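Gollov und der Greifer, der nicht loslassen wollte
Galerie | Werkstatt Cikosov | Fotos und Text: Kiri Hinds

Im April haben wir mit Gollov, unserem zweiarmigen Roboter, eine Aufgabe geübt, die jeder Mensch morgens im Halbschlaf erledigt: Tüte vom Haken nehmen, öffnen, in den Papierkorb setzen. Ich liebe diese Aufgabe! Dünne Folie ist für einen Roboter ungefähr so angenehm wie Rauch, sie faltet sich, klebt an sich selbst, lässt Licht durch und wiegt fast nichts. Und genau dabei ist uns ein Fehler begegnet, den ich so noch nie gesehen hatte: Der linke Greifer schloss auf einen Öffnungsbefehl hin noch fester zu, während der Arm schon weiterfuhr. Es ist niemand zu Schaden gekommen, kaputt ging eine Tüte, und gelernt haben wir eine Menge.

Die Bilder zeigen Gollov bei der Arbeit, gesehen von oben, vom Kopf aus. Zwischen den Bildern steht, was mit der Störung war und was wir geändert haben.

Der Griff nach oben

Der rechte Arm streckt sich zur Tüte mit dem „THANK YOU“ und dem gelben Smiley, die Fingerspitzen sind am schwarzen Haken angekommen. Der linke Greifer wartet weit gespreizt. Ich mag an diesem Moment, wie knapp das alles ist: ein schmaler Haken, ein paar Lagen Folie und zwei Finger, die dazwischen Platz finden müssen.

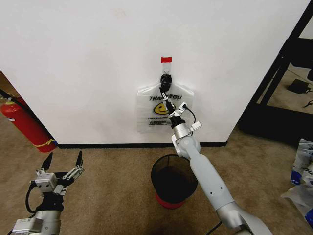 Wenn die Folie nichts meldet

Gollov erkennt über die Kraft in den Fingern, ob er etwas hält. Bei einer Tasse oder einem Karton geht das wunderbar. Bei Folie liegt der Messwert so nah an null, dass unsere Steuerung Melura den Griff für leer hielt. Sie hat daraufhin brav nachgefasst, und zwar mit Vorrang vor dem Öffnungsbefehl, der eine Zeile weiter in der Warteschlange stand. Das Protokoll liest sich wie ein Streit unter Geschwistern: auf, zu, auf, zu, zu, zu. Der Greifermotor stand bei 99 Prozent Auslastung, als der Schutzhalt endlich kam.

Zwischen dem ersten widersprüchlichen Befehl und dem Halt lagen 2 Sekunden. Das klingt harmlos. Wer danebensteht und eine Hand in der Nähe hat, findet es ziemlich lang.

Zu zweit an einer Tüte, die blau bedruckte Folie in beiden Greifern und darin etwas Dunkles, Rundes, flach wie eine Schüssel oder Pfanne. Darüber die Smiley-Tüte am Clip, die beiden berühren sich beinahe.

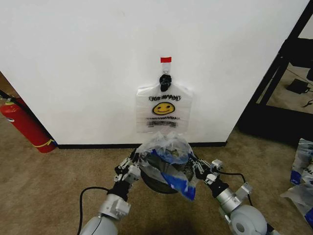 Warum hat der Not-Halt nicht sofort gegriffen?

Der Not-Halt-Taster war in Ordnung, nur hatte ihn keiner gedrückt, weil der Greifer von außen völlig normal aussah. Ausgelöst hat am Ende die automatische Überwachung, und die war auf die Armgelenke eingestellt. Eine Überwachung für die Finger gab es zwar, ihr Grenzwert stammte aber noch aus den Versuchen mit Kartons und lag viel zu hoch. Seit der Änderung hält der Roboter bei 20 Newton Fingerkraft an, solange er mit Folie arbeitet, und der Arm darf erst losfahren, wenn der Greifer seine Öffnung zurückgemeldet hat.

Die Suche nach der Ursache

Den Abend über haben wir alles Mögliche verdächtigt. Erst die Kabel, die bei jeder Drehung des Handgelenks mitwandern, dann den Sensor, dann ein Getriebe, dann mich (ich hatte am Vormittag eine Konfigurationsdatei umbenannt, war aber unschuldig). Kurz nach 21 Uhr ließ sich der Fehler endlich absichtlich auslösen, und ich glaube, so laut ist in der Werkstatt noch nie über einen Fehler gejubelt worden. Ein Fehler, den man wiederholen kann, ist schon halb behoben!

Der Trick war, die Folie ganz am Rand zu fassen, mit möglichst wenig Material zwischen den Fingern.

Öffnung auf, beide Seiten gehalten: Die durchsichtige Tüte mit dem blauen Rand hängt aufgespannt zwischen den Händen. Für mich das schönste Bild der Reihe, schon wegen der ganzen Knitter.

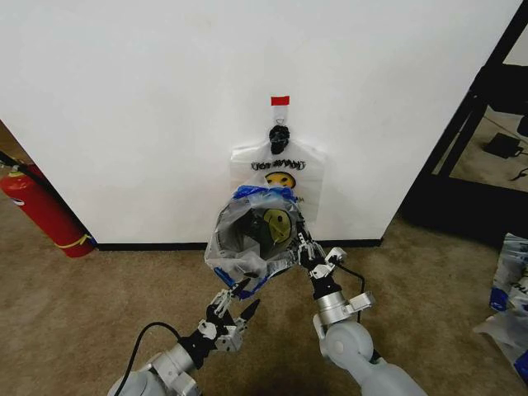
Dass der Fehler nur am Rand auftritt, hat uns auch erklärt, warum er so lange unentdeckt blieb. In der Mitte gefasst legt sich die Folie in Falten, die Finger spüren einen kleinen Widerstand, und Melura ist zufrieden. Am Rand bleibt davon kaum etwas übrig. Wir haben deshalb eine zweite Prüfung eingebaut, die auf den Fingerabstand schaut und mit der Kraft gar nichts zu tun hat. Widersprechen sich die beiden Werte, bleibt Gollov stehen und wartet auf einen Menschen. Das passiert im Moment noch recht oft. Mir ist das lieber so.

Außerdem gilt jetzt eine schlichte Hausregel: Hängt Folie im Greifer fest, wird erst der Antrieb abgeschaltet und dann gezogen. Vorher hat man eben schnell mal hingelangt, ich auch.

Am Papierkorb

Schwarzes Drahtgeflecht, eine zerknitterte klare Tüte über dem Rand, daran zwei Stücke blaues Malerband. Der rechte Greifer steht weit offen, und nach der ganzen Geschichte freue ich mich über jeden offenen Greifer.

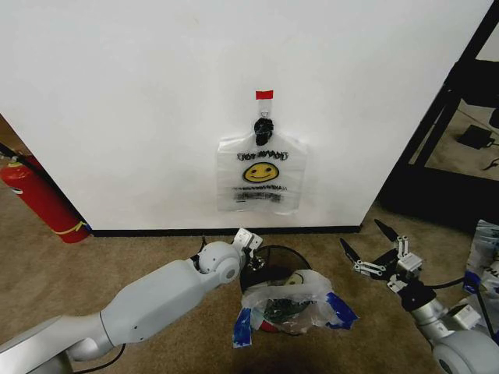 Offen ist noch, was bei noch dünnerer Folie geschieht. Im Lager in Tan liegen Rollen mit Beuteln, die man kaum vom Stapel bekommt, ohne auf die Finger zu pusten, und pusten kann Gollov nicht. Den Versuch machen wir zuerst mit halber Geschwindigkeit und mit jemandem am Taster, der nichts anderes zu tun hat. Wer bei ähnlichen Greifern schon einmal widersprüchliche Befehle im Protokoll hatte: Schreibt mir bitte, am liebsten gleich mit Protokoll!

Kiri Hinds, Werkstatt Cikosov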